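Workshop notebook, Starkach
September 22, 2024

Bin sorting and the small tabletop bin

Carried on from the August list. Still open from last time: the tabletop bin, what goes in it, and whether we keep the flip lid or go back to an open one.

Cleared the wooden table first. Wiped it with a damp cloth, then a dry one. The dark finish shows every streak if it gets left to dry on its own, so two cloths. The spray from the Jitlow box leaves a film and I have stopped using it on this table. It is fine on the shelves.

Went through the plastics crate from Gastell. Most of it is bottles and tubs from the sample kits. Sorted into three heaps on the floor: rinse and recycle, keep for refills, trash. The keep heap ended up smaller than I wanted. Plenty of the bottles have the right neck but the threads are worn and the caps ride up crooked. Those went to recycling. Caps off, caps in the coffee can by the door.

A note on the foil seals, which came up before. Where a bottle still has foil across the top, peel it off before the bottle goes in the plastics sack. The recycling people sent back a sack in August with a slip saying mixed material, and it was the foil. Peel from the edge with a thumbnail. If it tears, leave the ring that is stuck to the rim, they take that. A blade is quicker but slips, please don't.

Then the bin. It is the cream round one with the hinged lid. Set it in the middle of the table with the lid back and tried bottles in it upright, to see how a tall one stands and how much hand room is left around it.

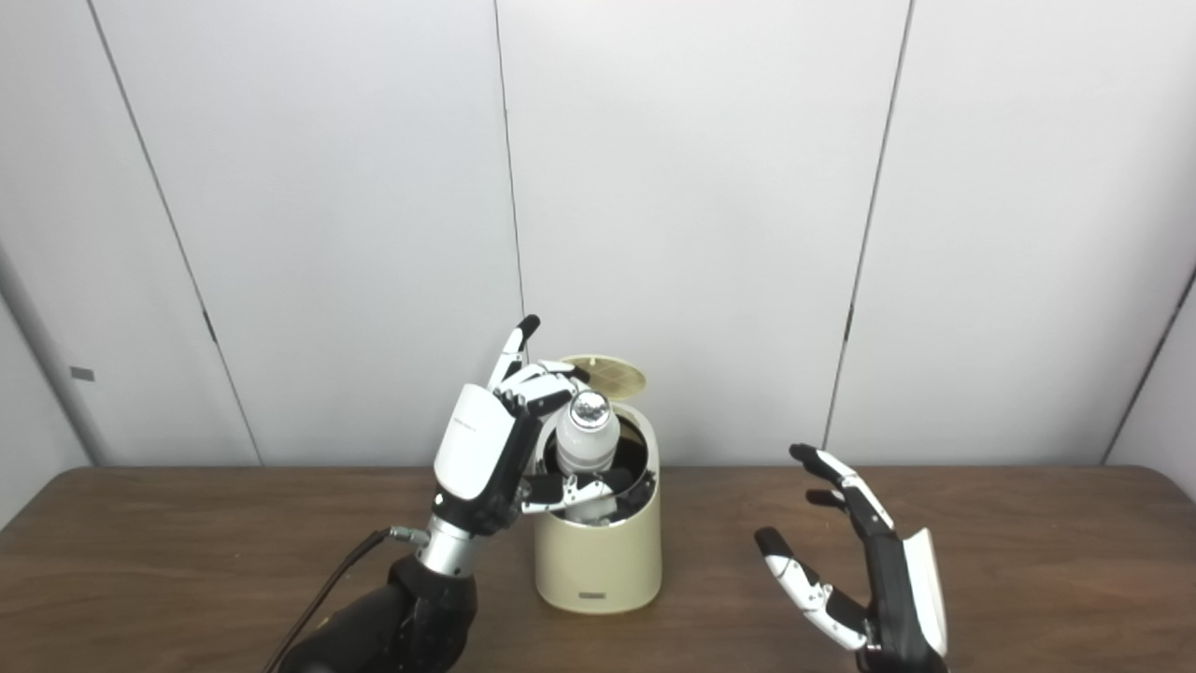
Cream bin with lid open, white bottle upright inside, foil top still on.

Notes on the bin:

The lid is good. The vent pattern in it means a damp bottle can sit in there overnight without the whole thing smelling of soap. I left two rinsed ones in with the lid shut and there was a little water at the bottom by morning, nothing worse.

Taller bottles have to stand. Laid at an angle they wedge against the wall and you end up tipping the bin over to get them out. Upright, they lift out easily if you get a thumb down beside them.

One large bottle at a time, or a few of the small ones. Past that the lid won't close and people start leaving things on the table next to it, and we are back where we were in August.

No liner. Tried one of the 7 liter bags and it bunched around the hinge and kept the lid from lying back. A folded paper towel in the bottom is enough, changed when it looks bad.

The lid has to be opened all the way. Halfway, it drops shut on your wrist. It doesn't hurt but it is annoying when both hands are busy.

Decision for now: the tabletop bin is for bottles waiting to be rinsed or peeled, nothing else. No wipes, no tape ends, no apple cores. Those go in the floor bin by the sink. If this doesn't hold for a couple of weeks I'll move it off the table and we'll use a tray.

Refills. Decanted hand soap from the big Zacharopoulos jug into the bottles worth keeping. I filled to 200 ml and left air at the top, as the pump pushes soap out over the collar when they are full. Wrote SOAP on masking tape across the shoulder of each. The tape comes off clean if it hasn't been soaked. The jug is going to last a while yet, around half left. It is heavy, so it stays on the bottom shelf with the cap facing out.

The funnel is cracked. Still usable if you hold it with the crack uppermost. Put a new one on the order sheet.

Weighed the plastics sack before taking it out, 2 kg. Light, but it takes up a lot of space, so squash the tubs. Don't squash bottles with the cap on.

Count for the crate, as it goes on the return form to Gastell: 27 pieces, all types together. Form is in the folder, not sent yet. Somebody should check whether they want the lids counted separately this time. Last form had a box for it and the one before didn't.

To do:
Send Gastell form.
Funnel.
More masking tape, the wide kind.
Empty the cap can, it is nearly full.
Rinse station: the hose clip is loose again. I bent it back with pliers and it held for the afternoon.
Try the tubs in the tabletop bin too, stacked, lid shut. Didn't get to it today.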